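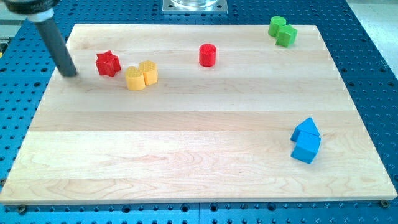 Page last changed: 4/24/22

Julstead Workshop Members Finish Tabletop Arm Build, Release Plans

FLULTCOMBE — Members of the Julstead shared workshop have completed a tabletop robot arm project that teaches a machine to push small blocks across a board, and are making the plans free to anyone who wants to build the same setup at home.

The project is called Presora. It uses an arm fitted with a plain gray rod in place of a gripper. The rod has no fingers and cannot pick anything up. Everything the arm does to a block, it does by pushing.

"We had a gripper in the first version and spent most of our evenings fixing it," said Constanza Quiroga, who leads the build. "With a rod there is very little to fix. You find out quickly whether your code is any good."

The blocks come in red, yellow, green and blue. The shapes include a star, cylinders, cubes and a triangular prism. They sit on a pale wooden board laid on a blue metal work table with a grid of holes in its top. The holes let builders bolt down parts and move them later without drilling.

The board went through several changes over the winter. An early one was painted white, and glare from the overhead lights confused the color detection. The current one is bare wood, sanded and left without varnish. Quiroga said the team also tried a raised lip around the edge to keep blocks from falling off, then took it away when blocks kept getting stuck against it.

The table was the largest single item in the build. It came out of a packing shop in Herrera that closed in February, and members moved it by trailer in 2 trips. The workshop paid $200 for it. Home builders do not need a table like it, and the plans include a version that clamps to an ordinary workbench.

A typical task is short. The operator types an instruction such as "push the red star next to the yellow blocks," and the software works out a path for the rod. It checks the position of the blocks after each push and adjusts. If the block turns or slides the wrong way, the arm lifts, comes around and tries from another side.

Round pieces have given the most trouble. A cylinder standing on end tends to slip to one side unless the rod meets it close to the middle. The cubes are easier, though two blocks that are touching often move together when only one is wanted. Separating a touching pair is now its own exercise in the practice set.

The practice set has 50 tasks, arranged from simple to hard. The first ones ask for a single push in a straight line. Later ones ask the arm to group blocks by color or to bring a block across the board without disturbing the rest. Members plan to add tasks as other builders send them in.

"People keep asking what it is for," Quiroga said. "It is for learning how to do this. If you can get a star from one side of the board to the other without knocking into the cylinder, you have learned a lot about planning and about friction."

The plans cover the board, the mounting plate, the rod and its holder, and the block shapes, which can be printed at home. Notes on lighting and camera height are included, along with a parts list and the control software. The arm itself is not part of the plans. The software was written for the arm the workshop owns, and the notes explain which files must be changed to use a different one.

Builders should keep the speed limit in the supplied settings until their own board is level and firmly held down. The notes also call for a stop button within reach of the operator at all times, and for hands to stay off the board while the arm is powered.

Printed copies of the plans are available at the Julstead front desk. Members can sign up for time on the Presora table through the workshop calendar, in blocks of 2 hours. Nonmembers may watch during open evenings and can try the beginner tasks with a member present. Questions about the build, corrections to the plans and new tasks may be left at the desk for Quiroga.

About Julstead

Julstead is a shared workshop in Flultcombe with benches for wood, metal and electronics. It is open to members daily and to the public on open evenings.

Media contact: Constanza Quiroga, Presora project, Julstead, Flultcombe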